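list home | threads | authors | date | search | login

[club-build] spelling task, where we are + who has the spare gripper fingers

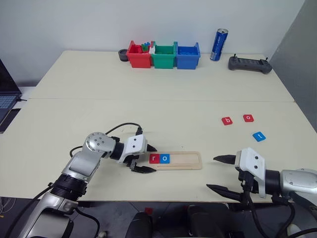 Quick one before I have to run. The spelling task is the one we're taking to the Londus open day, Rodrigo's idea, the arms pick letter tiles and spell "robot" in the tray. I know some of you wanted block sorting again but we did that in April and the judges had seen it from two other schools. Spelling is harder in a good way, order matters, and the slot doesn't forgive a tile that comes in crooked. Start position for the demos is going to be "ro" already seated at the left end of the tray, with b, o and t out on the near panel to the right. Please set it up that way every time you record, dont start from an empty tray one day and a half full one the next. Bins stay along the back edge, red, green, blue in that order. If you move them put them back.

Left arm places. Right arm can pass a tile over if it needs to. Colleen has a version where the right arm does everything, and she's welcome to keep going on it, but keep those runs in a separate folder.

On 10/31/21 Jitendra Agarwal wrote:

> Arnar, two things before I touch the training script again.
>
> 1) How many demos are we aiming for? You said 400 at the meeting
> and the wiki says 1000. Big difference for whoever is
> sitting there.
>
> 2) Do we care which "o" goes where? There are two o's in the
> word, one blue and one red. If the colors get swapped
> between runs the policy might get confused, or it might not,
> I'd like to know what you want before I write the checker.
>
> Also the Stornora laptop ran out of disk in the middle of my
> session and I lost 17 runs. Not blaming anyone but could we
> please clear out the old Pakholm stuff.
>
> Jitendra

Answers:

1) 400. The wiki is old, I'll fix it tonight (or somebody else can, you all have edit rights). If we get to 400 and it still misses the slot then we talk about more. 1000 was from when we thought the Vestergaard people would lend us a second table and that is not happening.

2) Keep the blue o in the tray and the red one out, for now. Checker should only look at letters though, not color. I'd like to swap them later and see if it breaks.

Disk: go ahead and delete Pakholm, except the calibration folder. Ojārs still needs that. Ojārs if you don't need it, say so by Tuesday and it goes too.

Other stuff, in no order

- whoever has the spare set of gripper fingers, bring them back. I've asked in the chat already
- when the fingers come down next to the tray go slower than you think you need to. Half of the bad runs are the tip catching the rim of the slot and shoving the whole tray sideways, and then the tiles that were in are not where they were
- throw out a run if you bump the table. Don't trim it, just throw it out
- 6 runs then swap drivers. People get sloppy after that, me included
- file names: initials, then run number. No spaces!! The script dies on spaces

Rodrigo is doing the poster. He needs one paragraph from each of us on our part, short, plain words, parents will be reading it. Send it to him directly and not to teh list.

I still don't have a good answer on the reset. Right now someone reaches in and moves the tiles back by hand, which eats more time than the run itself. Colleen suggested having the arms do it, i.e. run the task backwards and keep that as data too. I like it but I don't want to hold up recording for it. If anyone tries it write down what happened, even if it's bad.

Arnar

--
Arnar Ladefoged
club-build list, replies go to everyone

Recent in this list
Re: tray slot too tight for the blue tiles?
Londus open day, table size and power
Who is driving Thursday
Checker script, first try (Jitendra)
Re: Re: calibration folder, do not delete
Poster paragraphs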